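24/08/2019

Back on the Rumstead letters after a long gap. I'd left myself a note in March saying "start with the hospital ships, they're easier," and past me was lying. The hospital ship letters are a mess – two hands on the same sheet in places, one in pencil and one in ink, and the ink writer going over the pencil wherever it had faded, not always getting it right.

For anyone picking this up after me: the Rumstead collection is the bundle of letters and receipts from the convalescent depot at Zirncombe, where Indian soldiers were sent on from the bigger hospitals while they waited for a ship home or a posting back to their regiment. It was a small place, 40 beds at the start, and it hardly gets a mention in the books. What we have came from the family of the quartermaster's clerk. He kept everything. I've now read more about the price of lentils in wartime England than I ever expected to, and I'm a little bit hooked.

Today I did the kitchen receipts first because they're short. The depot ran separate kitchens, as the larger hospitals did, and the clerk marks each receipt with a letter in the top corner for which kitchen it belonged to. I had been reading one of these letters as a Z and assuming it stood for Zirncombe. Wajid looked at it for all of ten seconds and said it was a 2. So that's a whole page of my index to redo! I've crossed out the old entries in the paper index and left them readable, in case we change our minds again.
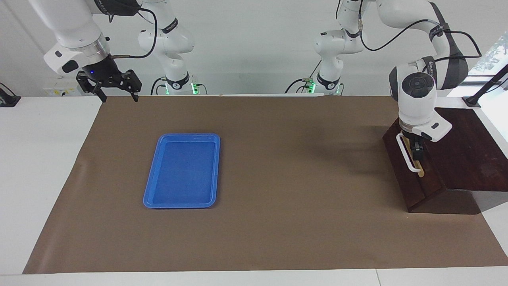

Blue tray on the brown paper, wooden stand to the right.

After lunch I went on to the ration ledger. The last numbered entry is 1,841, but there are gaps in the numbering and I don't think they're all missing pages. Brisa's idea is that the clerk skipped ahead whenever he started a new month so he could fit late bills in afterwards, and then never had enough late bills. I like that a lot. It fits with what I know of him. She's going to test it against the coal deliveries, where we do have dates for nearly everything.

Then the good bit. Tucked in with the ghee and flour there are 4 letters in Urdu, all from the same man, and I don't think they were ever posted. Mehwish read the first one to me over the phone from my scans (I can manage the script slowly but his handwriting beats me). He asks after a brother, complains about the damp, and says the tea is made wrong and he has told them so. Then there's a passage about a place name that neither of us can settle. She reads it as a village, I wondered whether it might be a ship. Shahzad has the gazetteer, so I've sent him a copy of just that line with no hints from me about what I'd like it to be.

The question of why they weren't posted is bugging me. Soldiers' mail went through the censor, and the easy answer is that these were held back. But there's no mark on them at all, and the content is so mild. Mehwish thinks he may have moved on before they were collected and the clerk just put them away. I'd be happy with that. I'm writing it down as a guess and nothing more, and please could nobody quote it in the exhibition text yet, Sohail, I know you read this.

Small things:

Ledger spine is no worse than in March. Still opening it no further than I have to.

The receipt with the Wirnari stamp turned up, it was filed under suppliers and should be under transport. Moved, and a slip left in the old spot.

I still don't know who Rugemalira was. The name shows up 3 times in the clerk's notes, always next to a sum of money and never with a rank. Could be a trader, could be somebody on one of the ships. Wajid wants to try the port records and I think he's right, though it means a day of microfilm and I am not volunteering.

Next time: letters two and three with Mehwish, ideally in person with the originals, then back to fixing my Z and 2 problem. If there's any day left I want to check the tea complaint against the receipts, as they seem to change supplier at one point and I'd love to think he won that argument.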